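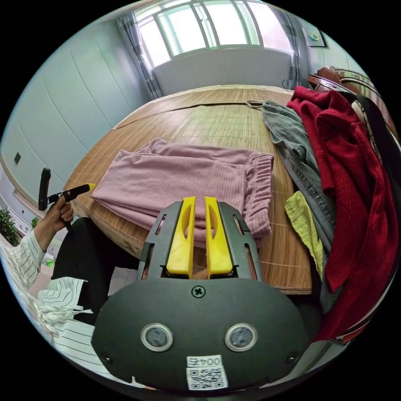 2024-07-29 - Wash shrinkage, rib knits

Geva rib, 24 specimens, marked at 80 mm both ways before the first wash. Lengthwise loss is larger than in December - the tumble setting was the same.

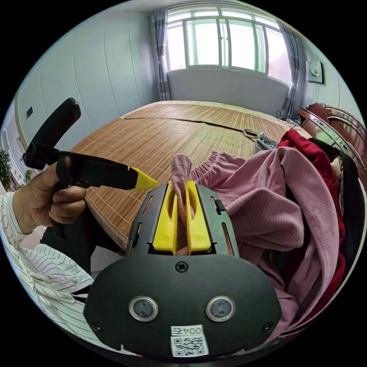
Widthwise figures are scattered. Specimen 11 left out, marks unreadable. Derau detergent throughout. 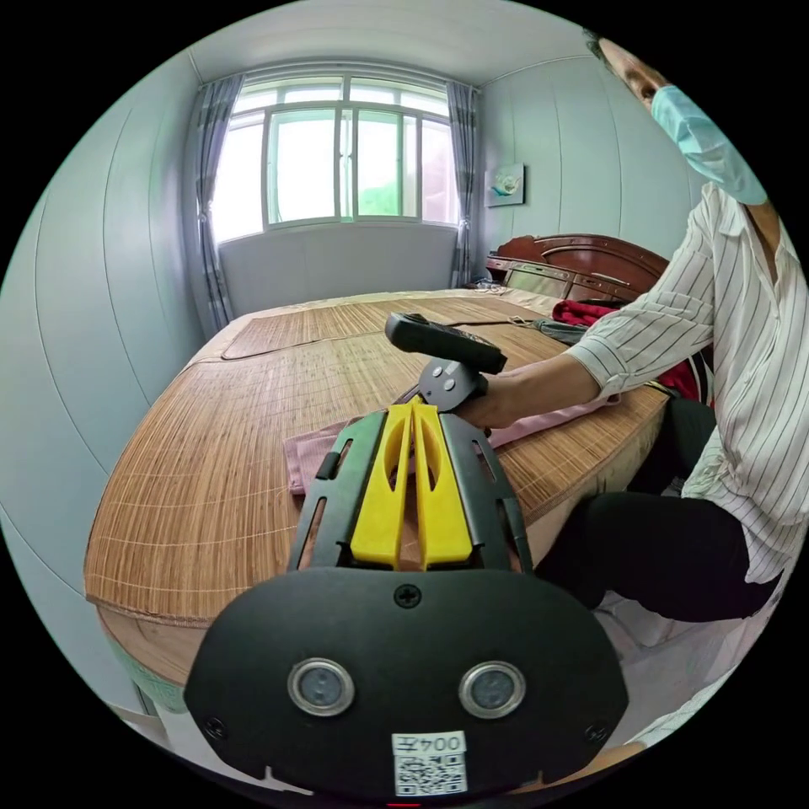 Photo: Fornenmont textile room

Spin speed stays at 1,000 rpm. Parri rib next, flat dried only. Check the ruler against the steel one first.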